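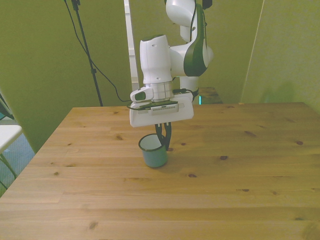
Enamelware is glass on steel, and most of what goes wrong with it in a canteen or a hall kitchen follows from those two materials being handled as if they were one. The body is pressed sheet steel. The coating is ground glass, applied as a slurry and fused on in a kiln. The rim is the part to look at first. On the teal mug on the pine table it is dark green and the inside is a pale grey-white, so there are three colours on one piece, and each has its own way of hiding or showing damage. A pale interior shows tea staining within days. A dark rim hides small chips until they have started to rust. Pause here and ask who in the room has enamel in daily use.

Slide 2. Why the rim fails

The coating is under compression once it has cooled, which is good for it on flat areas. On a tight curve the glass is thinner and the stress is less even. The rim is the tightest curve on a mug, and it is also where mugs meet taps, shelves, teeth and other mugs. At the Skendberg canteen we logged every withdrawn mug from September onwards. The stock was 1,187 pieces. Rim chips were the commonest cause of withdrawal, followed by damage at the lower handle joint, then the base.

Do not read out the full table. It is in the handout, page 2.

Slide 3. What counts as a chip

Three grades, as used in the log:

Grade A - surface mark, glass still continuous, no dark spot. Keep in use.
Grade B - glass missing, ground coat still present. Keep in use if on the outer wall, withdraw if on the rim.
Grade C - bare steel. Withdraw wherever it is.

The ground coat is the first layer, usually dark. People mistake it for bare steel and throw away sound mugs. A drop of water left on the spot overnight will settle the matter, as steel will show orange by morning and ground coat will not.

If asked about repair kits: the cold-cure paints sold for baths are not suitable for anything that touches food or drink. Say so and move on.

Slide 4. Handling

Lift by the handle. Staff clearing tables tend to pick mugs up by hooking fingers over the rim, several to a hand, and the mugs knock together at exactly the wrong place. This was the largest single change we made at Skendberg and it cost nothing except some nagging.

Do not stack one inside another unless the mug was made for it. Straight-sided mugs jam, and the usual way of freeing them is to bang them on the worktop. If they have jammed, stand the lower one in warm water, put cold water in the upper one and wait.

Slide 5. Surfaces

Softwood is kinder than stone or steel. A pine top will dent before the glass does, and the dent can be lived with. Knots are harder than the wood between them and stand slightly proud on an old top after years of scrubbing. They are still much softer than glass. The argument against pine is hygiene, and for a dry serving table I do not think it is a strong one. For a wet area use a rubber mat over whatever is there.

(Usman Mughal raised the question of felt pads last time. Felt holds water. Answer as before.)

Slide 6. Washing

Racks with coated wire, one mug to a cell. We tried two kinds, the Grarnen and the Pluka. The Grarnen has the deeper cell and keeps the handles apart. The Pluka takes more mugs to a rack, but the rims touch on the diagonal when the rack is pushed in hard. We kept the Grarnen.

Let the mugs cool before they go under a cold tap. Glass and steel contract at different rates and a sudden change can start fine cracks, which are hard to see on teal or any mid-tone and easy to see on white. Tea will find them.

No wire wool. For staining, bicarbonate of soda and a damp cloth, 7 minutes standing time, then rinse.

Slide 7. Storage

Upright on a lined shelf, handles all one way. Upside down is common practice for keeping dust out, but it rests the whole weight on the rim, and each mug gets dragged along the shelf as it is taken out. If dust is a concern, lay a cloth over the top.

Slide 8. Buying

Siddiqui's method is the one I would use for a new order. Take 100 from the batch, run a fingertip round each rim with the eyes shut, and set aside any that feel rough. Thin spots and pinholes are easier to feel than to see on a dark rim. Agree beforehand with the supplier what number set aside means the batch goes back.

Sample mugs go round at this point. Ask for them to be passed by the handle.

Questions. Handouts are by the door, and the grading sheet is the last page.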